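Eltero 二楼办公室布置与日常维护碰头会 会议记录

日期:2018年2月1日
地点:Birosdale 楼 2 层,大办公间
记录:行政组

先说几句题外话。大家手头都忙,还是准时坐到了一起,有人带了橘子,有人带了自家炒的瓜子,会就这么热热闹闹地开起来了。记录整理得有点啰嗦,请各位多包涵,有漏记、错记的地方直接在群里讲,我来改。

一、上次事项回顾

一月份那次碰头会留下的事情,大部分都办了。饮水机的滤芯换过了,走廊的钥匙也重新配好,放在前台抽屉里。没办的是贴桌号这一件,标签纸打出来字太小,隔两步就看不清,Hornavus 那边答应重新排一版再送过来。大家都觉得不急,晚几天没关系,字大一点要紧。

二、桌面隔板

这一项谈得最久,差不多占了半场。灰色隔板装上以后,坐在里面的同事普遍说安静了些,打电话的时候心里也踏实,不用老觉得对面有人看着。不过也有同事想念原来一抬头就能聊两句的日子,说现在递个订书机都得站起来,这话说得大家都笑了。讨论下来,隔板保留,愿意敞开坐的同事可以跟邻座商量,两边都同意就自己取下来,靠墙收好,夹子别弄丢。

夹子的事多讲两句。白色的小夹子卡在桌沿上,拧得太紧会在桌面上留印子,太松了板子又会晃。请各位下班前顺手摸一下自己那块,松了就紧一紧,拿不准的喊行政组来看。Sheehan 送货的时候多给了一包备用夹子,放在打印机旁边的柜子里,用完在柜门的纸上记一笔就好。
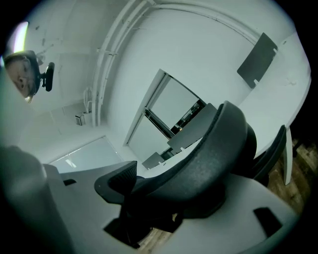

靠玻璃门那一侧的隔板,位置还要再挪一挪。有同事提出来,端着茶从门口进来的时候,总得侧一下身子,赶上外面也有人要进,就得互相让半天。大家当场站起来比划了一阵,意见是把斜着的那块收正,桌子先不动,试一个星期看看。门玻璃也请保洁多擦一遍,手印攒得有些多了,外面来客人第一眼看见的就是它。

三、灯和管线

顶上的白色管子走得还算整齐,有同事担心固定的卡子年头久了会松,物业答应下次巡检的时候带梯子上来逐个看。在物业看过之前,请大家不要往管子上挂东西,过节的彩带和灯笼也不要挂,今年的装饰改贴在墙上,用不伤墙面的胶。

灯光方面,靠里的几位觉得傍晚有点刺眼,靠门的几位又觉得刚刚好,谁也没说服谁。最后商定先给靠里的桌子试一种柔光罩,Hornavus 有样品可以借。试得好再谈要不要全换,试得不好就还回去,不花钱。

四、木地板和椅子

地板大家都喜欢,踩着暖和,看着也亲切,冬天进屋心情都好一点。正因为喜欢,就更舍不得它被磨花。椅子拖来拖去是主要的毛病,尤其是午休前后,一屋子都是吱吱的声音。会上提了两个办法,一是给椅脚加毡垫,二是在走动多的地方铺小地毯。小地毯有人赞成有人反对,反对的说容易绊脚,吸尘也麻烦,先放一放。毡垫没有异议,这个月就办。

另外,拖地请用拧干的拖把,别图省事把水直接倒在地上。咖啡洒了随手擦,纸巾在窗台上,不够了说一声。

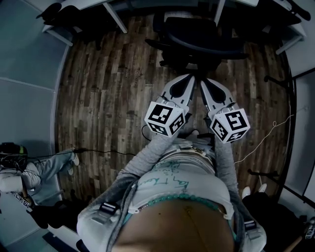 Austra Jõgi 听完以后补充说,毡垫她家里用过好几年,粘的那种半年就歪,灰尘头发全粘在边上,看着比没贴还难受,不如买带小钉的,贵一点点,可是能用很久。她还说地板最怕的其实是鞋底带进来的细沙,门口放一块厚实的蹭脚垫,比什么蜡都管用,她愿意周末去挑一块颜色耐脏的。大家听了都点头,蹭脚垫的事就拜托她了,买回来凭小票报销。

顺着这个话头,又有同事问能不能进屋换拖鞋。聊了几句,觉得客人来了不方便,鞋柜也没地方放,这次不定,想自己换的同事请把鞋摆在桌子底下靠里,别露在过道上。

五、费用

本期布置维护的预算是 2,000 元。隔板备件、标签纸和清洁用品已经用掉 1,047 元,票据都在行政组的蓝色文件夹里,欢迎翻看。毡垫和蹭脚垫合起来批 600 元,超出的部分先打招呼再买。剩下的留着应急,灯罩如果最后决定要换,另外报。

六、待办

隔板收正、夹子逐个检查:行政组
联系物业看管子卡子:行政组
借柔光罩样品、催新标签:跟 Hornavus 对接的同事
蹭脚垫:Austra Jõgi
毡垫(带钉款):行政组,先买一小包试试尺寸
玻璃门加擦:转告保洁

七、其他

绿植的事时间不够没有展开,想认养的同事先到行政组报个名,写清楚喜欢晒太阳的还是耐阴的。冰箱里有一盒没写名字的饺子,请主人尽快领走。下次碰头的时间等标签送到以后再约,橘子还剩半袋,放在茶水间,大家自取。

联系我们:Eltero 行政组 | © 2018 Eltero 版权所有 | 返回顶部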